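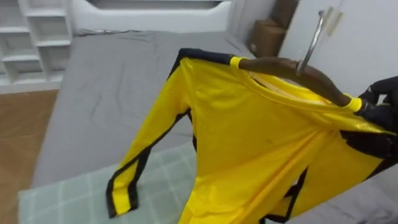 When does the Cunodlow clothing exchange reopen?

It reopens in May, in the former Charbonneau shoe store on the main street, with longer hours and a new charge for larger items.

The exchange closed over the winter after its lease at the old feed warehouse ran out. Members had been swapping clothes there for five years, mostly children's wear, work clothes and winter coats. The new space is smaller but has a street entrance, a bus stop outside and heating that works in every room.

Huguette Melnyk, who runs the exchange, said the move took longer than planned. The town had to approve a change of use for the building, and the back stairs needed a second handrail before the fire inspector would sign off.

"We hoped to be in by the end of winter," Melnyk said. "The handrail was ordered in the wrong length, and then it was ordered in the wrong length again."

Under the system, people bring in clean, wearable clothing and receive points for it. The points can be spent on anything on the racks. A T-shirt or a pair of shorts is worth one point, pants and sweaters two, and coats, suits and one-piece garments three. Points did not expire at the old location and will not expire at the new one. Members who still have a paper card should bring it to the counter to have the balance entered in the new system.

What has changed is the fee. Swapping everyday clothing stays free, but the exchange will now charge $5 for each formal outfit, costume or heavy winter coat taken home. Melnyk said those items take up the most space and are the ones most often sent out for cleaning. The money will go to the cleaning bill and to hangers, which have a way of leaving with the clothes.

Household membership remains $15 a year. It can be paid in cash or by card at the counter. Families receiving school meal assistance do not pay and do not need to show anything beyond the letter they already have from the school office.

The exchange plans to open with 1000 pieces on the floor. The rest of the stock is in storage at Skuvell, the self-storage yard by the rail crossing, and will be brought over as space allows. Summer clothes will come out first. Winter coats will stay at the yard until the fall, apart from one rack kept in the store for people who need a coat right away.

Drop-offs will be handled differently as well. At the warehouse, people often left bags by the door overnight, and some of the clothing was ruined by rain. The new store has no covered area in front, and bags left on the sidewalk may be picked up by the town as trash. Donors are asked to come during open hours and to limit each visit to two bags. The counter will stop taking bags at 4 p.m. so that everything can be sorted before closing.

Shoes will be accepted if the soles are in good condition. The exchange does not take underwear, swimsuits, pillows or anything with a broken zipper. Clothing with missing buttons is fine.

Parking is limited to the street in front and the small lot behind the pharmacy, where the first hour is free — the lot is shared with the dental office and fills up early in the morning.

A sewing table will be set up near the fitting rooms, with two machines on loan from Plustent, the alterations shop across the street. Members can use them for hems and small repairs. Thread is supplied, but people should bring their own zippers and patches. Children under 12 must have an adult with them at the table.

The lease on the store runs for three years, with an option to renew. The town council agreed to cover half of the rent for the first year. Melnyk said the exchange would have to pay the full amount after that, and that it needs 50 more member households to do so without raising the annual fee.

Membership forms are available at the town library and at the Plustent counter. Forms will also be accepted at the store once it opens.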